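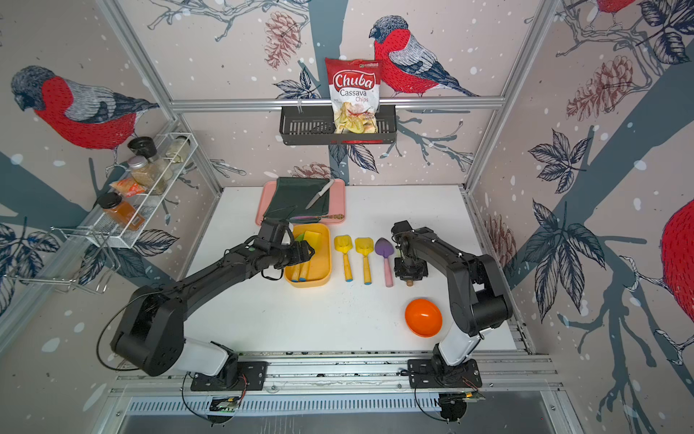

Bramari 双臂台工位，左臂夹爪位于黄橙色托盘上方

Bramari 双臂台维护例会纪要

日期：2023年10月23日
地点：Zaleson 二楼实验区会议角
主持：Mpho Fourie
记录：Nosipho Ndlovu
参加：运维组、标定组、采购接口人
缺席：电气组（另有现场任务，相关条目会后由记录人转达）
发送范围：参会人员、电气组、Ntuli 备件库

一、上次纪要遗留事项

1. 左臂底板螺栓复紧。已做，四角画了防松线。复紧后左臂重新回零，零位与复紧前的记录一致，本条关闭。

2. 右臂肘部大关节异响。运维组上周断电后手动转动，没有摸到卡滞；上电低速运行时，在接近桌面的姿态仍能听到轻微的摩擦声，抬高后消失。Mpho Fourie 要求不要只凭听感判断，需要同时记录电流。本条保留，见第三项。

3. 夹爪指垫备件。采购接口人反馈 Gukis 已发货，未到。现用指垫还能用，边缘有起毛。本条保留。

4. 开机检查表改版。新版已打印，贴在操作位。有人提出“检查线缆”一条写得太笼统，见第二项。

二、左臂线缆

左臂有两处外露线缆需要分开管理：一处在肘部外侧，细黑线向左绕出一个弧；另一处在手腕下方，是一段较短的线圈。检查表上原来写成一条，值班人员往往看了肘部就打勾。

运维组说明，上周有一次左臂收回动作中途停下，报的是腕部通信超时。重新上电后恢复，没有再出现。停机后检查，腕部线缆插头没有松脱，外皮有一小段发亮，疑似与托盘边沿接触过。

讨论时有两种意见。一种是把腕部线圈再收短，贴着模块走；标定组不赞成，理由是手腕转到极限时线会被拉直，插头受力更大。另一种是长度不变，在腕部加一个软扎带固定点，让线圈朝模块背面垂。最后按后一种做，扎带不得拉紧，能用手指拨动线缆为准。

肘部外侧那一段长度不改。该处弧形是给肘部全行程留的余量，之前有人为了整齐把它绑到下臂上，结果肘部伸展时拉脱过插头。再次强调：肘部外侧线缆不许绑扎到下臂。

检查表修改如下：
左肘外侧线缆：手托起，看外皮有无折痕，看两端插头。
左腕下方线缆：看外皮有无磨亮，看扎带是否滑移。
右臂线缆：从关节到底座顺着摸一遍。
以上三条每天开工前做，断电状态下做。

三、右臂肘部关节

先做电流记录，再决定是否拆。步骤由运维组整理，会上逐条过了一遍：

1. 右臂空载，夹爪张开，台面上靠右的物件全部移走，包括橙色碗和紫色铲头的那把玩具铲。
2. 从高位慢速下到作业高度，停住，再回高位。往返 23 次，中间不停机。
3. 记录肘部电流和壳体温度，温度用点温枪测电机外壳圆柱段的中部，每次都测同一个位置。
4. 换成夹持玩具铲的状态，重复一遍。
5. 左臂全程停在收回位，不上使能。

标定组问要不要同时测末端偏差。Mpho Fourie 的意见是先不加，一次只看一件事。如果电流曲线在低位有明显台阶，就拆外盖检查轴承和线缆是否蹭壳；如果没有，恢复正常使用，下次例会再听一次。

拆外盖的条件：断电，右臂用支架托住前臂，两个人在场。上一次在别的工位拆同型号关节时没有托前臂，断电后手臂落到桌上，夹爪一侧变形。支架放在库房靠门那一格，用完放回去。

壳体温度停机线仍按 80 度执行，本次不改。达到停机线后不要用风扇直吹强冷，停机自然降温，记录降到可触摸的时间。

四、夹爪和工具交接

近期任务以玩具铲和托盘为主，铲子手柄有粗有细，末端形状也不一样。运维组统计了最近一轮夹取，总次数 300，其中 23 次需要人工介入，多数发生在手柄尾端偏出指垫的时候。

处理意见：
1. 左右夹爪张开宽度分开设置，不再共用一个参数。右夹爪目前夹手柄靠尾端的位置，闭合力偏大时手柄会转。右侧闭合力先降一档试两天。
2. 托盘内的铲子允许交叠，但手柄一律朝托盘同一侧的角放，便于左夹爪从铲头一侧进入。
3. 托盘右边成排放置的铲子，铲头朝后墙，手柄朝前。相互之间要留出夹爪张开的宽度。
4. 指垫到货后左右同时换，不要只换一边。换完做一次开合行程校准，旧指垫装袋写上拆下的位置，退给 Ntuli。

Nosipho Ndlovu 提出，后侧粉色托盘上放有刀具，人工复位台面时手会从旁边经过。决定：凡进行维护、校准、换指垫，先把刀和布一起端走，整盘拿，不要单独抓刀。放回时由操作人员确认双臂均已下使能。运维组补充，深绿色的布后边搭出托盘，右臂从后侧低位扫过时有挂布的可能，复位时把布往里折一下。

五、底座、线槽和电子模块

前侧型材下方的线槽在左臂下面被电子模块隔断，右端接近另一块模块。目前两边模块的接线方式不统一，夜班同事更换时看错过一次。

左侧：绿色电路板朝外，容易沾灰，也容易被工具碰到。议定加一块透明挡板，四角用塑料柱撑开，不要贴着板子装，上方留出黑色线缆进入的口。挡板图纸由标定组画，尺寸以现场实测为准，不要照旧图。

左底座旁的细红线目前是悬着的，没有进线槽。电气组上次说是临时接的，会上没有人能确认另一端现在接在哪里。在电气组答复前，任何人不得剪断或拔出，先贴标签。答复后如仍需使用，改走线槽；不需要就从两端一起拆掉。

右侧：黄色接头的锁扣插拔偏紧，有人用钳子夹过。以后只许用手拔，捏住接头本体，不要拉线。锁扣若有裂纹，整根换，Ntuli 有现成的线。

线槽盖板每月打开清一次灰，用吸尘器加软毛刷，不用压缩空气。

六、围挡及后侧挂物

1. 后墙横向铝型材两端的连接件，运维组用手晃过，没有松动。挂篮下次清空后再查一遍挂钩。篮里的 Chuba 木薯片袋是任务物品，请不要吃，也不要换成别的包装；包装换了，识别侧要重新取样。

2. 左墙白色网架上的调料罐，靠操作位这一端有一只斜着，里面是橙色调料。标定组建议扶正，运维组认为斜放在任务里是允许的姿态之一。结论：任务期间不动，维护日统一把盖子拧紧。粉料漏到桌面后会进指垫缝，清理很麻烦。

3. 网架左下方的金属线架目前空着。有同事想拿它挂工具，不同意，左臂外侧线缆离那边太近，挂了东西容易钩线。

4. 墙板为印花面，擦拭用拧干的布，不用酒精，右侧墙板的接缝处先试一小块再擦。有人问要不要换成纯色板，识别组没有提这个要求，暂不换。

七、标定

更换指垫和右臂关节检查都会影响标定，放在一起做。顺序是先关节，后指垫，最后标定，中间不穿插任务。

标定点仍取桌面四角和中心。白色桌面反光较强，下午靠窗侧的灯关掉再做。标定前桌面清空，两只托盘也要拿走，不能只往边上推。上次有人把托盘推到边上就开始做，右后角的点取到了托盘沿，重做了半天。

标定数据文件按日期命名，旧文件不要覆盖。目前目录里存有约 74 份历史文件，名称混乱，Nosipho Ndlovu 负责整理，整理期间目录改为只读，新文件先放临时目录。

八、备件

Gukis：夹爪指垫，左右各两副，已发货。到货后先量厚度，与现用件差别明显的不要装。
Ntuli：右侧模块接线一根，腕部线缆一根，软扎带一包。腕部线缆库存只剩一根，领用后立即补。
润滑脂：开封的那一罐已过期，报废处理，新罐写开封日期。

采购接口人提醒，领料单上请写清左臂还是右臂。上次只写“手臂线缆”，库房发错，来回跑了两趟。

九、行动项

运维组：左腕加扎带固定点，修改检查表三条，本周内。
运维组：右臂电流与温度记录，完成后把曲线发给 Mpho Fourie。
运维组：指垫到货后更换，旧件退 Ntuli。
标定组：左侧模块挡板图纸；关节和指垫处理完后做全套标定。
电气组：答复左底座旁红线的用途和去向。
Nosipho Ndlovu：给红线贴标签，整理标定文件目录，向电气组转达第五项。
采购接口人：追 Gukis 到货时间，补腕部线缆库存。
Mpho Fourie：根据曲线决定右臂是否拆盖，确定停机时段并通知任务组。

十、其他

任务组希望维护停机尽量放在上午，会上没有定，等右臂的数据出来再排。
操作位的急停按钮标贴翘边，运维组会后重贴。
下次例会时间另行通知，地点不变。对本纪要有异议的，请直接回复记录人，不要在打印件上改。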